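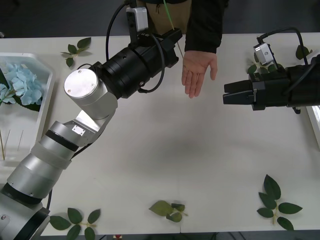 Drunura is a small independent school on the edge of Nellton, and if you have found your way to this page you are probably wondering whether it might suit your child, or perhaps yourself, as we teach grown-ups in the evenings too. Either way, hello, and thank you for stopping by. Put the kettle on, because we do go on a bit.

## Where we came from

The school opened in 1824 in two rooms over a corn merchant's on Sezer Street. The founders wanted the children of the market traders to be able to read, write and keep a set of accounts, and the first account books are still in a cupboard outside the school office (ask and we'll gladly get them out, although the handwriting takes some getting used to). Singing was added quite early on. According to the old minutes, the neighbours complained about the noise and then, a few months later, asked if they could join in, and that is how the evening classes began.

We moved up the hill to Claker House when the rooms over the shop became too cramped, and we have been here ever since. It's a rambling sort of building. The stairs creak, the front door sticks in February, and visitors nearly always get lost on the way to the library, but the light in the upstairs classrooms is lovely and the garden runs all the way down to the brook.

## The school today

We have 152 pupils between the ages of eleven and eighteen, and we have decided to stay that size. It means that the person serving your child's lunch knows whether they like gravy, and that the older ones can't help getting to know the younger ones, particularly on the bus! Every pupil belongs to a tutor group that meets each morning for tea and toast before lessons begin. Most of the useful conversations of the day happen over that toast, and tutors stay with the same group for as long as we can manage it.

Lessons follow the subjects you would expect. We teach English, maths, the sciences, history, geography, French and German to everyone up to fourteen, and after that there is a fair amount of choice. Art and music are on the timetable every week for all ages, and so is an hour of gardening, whatever the weather. Some children arrive certain that they will hate the gardening. A good few of them end up running the vegetable stall at the summer fair and being very firm with their parents about the price of beetroot.

Homework is set on four evenings and never over the holidays. We do ask everyone to read something during the long breaks, though we're not fussy about what it is, and comics and cookery books have both led to some very good discussions in September.

## Evening classes

The evening programme is open to anybody who lives in or near Nellton. There are 6 courses each term, and they change from year to year depending on who is free to teach and what people have asked for. Bookbinding, conversational French and the choir are the old faithfuls. The choir doesn't hold auditions and never has, and if you can't read music you will be put next to somebody who can.

Places cost the same for everyone on a course, and there's a hardship fund for those who need it. You don't have to explain yourself at length to use it. A short note to the office is plenty.

## Joining us

Families usually begin with a visit on an ordinary working day, so that you see the place as it is, with coats on the floor and somebody practising scales behind a door. After that your child is invited to spend a day with us, having lunch and going along to lessons with a pupil of the same age. There is no entrance exam. We ask for a recent school report and have a chat with you all, and we try to let you know within the fortnight.

A deposit of £100 holds a place, and it comes off the first term's fees. Bursaries are available at every age, and the office can send you the form by post or email.

The buses from Sezer Street stop by our gate, and there is space to leave bicycles behind the kitchen. If you are driving, please come in by the lower entrance and mind the ducks, who consider the drive to be theirs.

*Page last updated Monday, August 31, 2020*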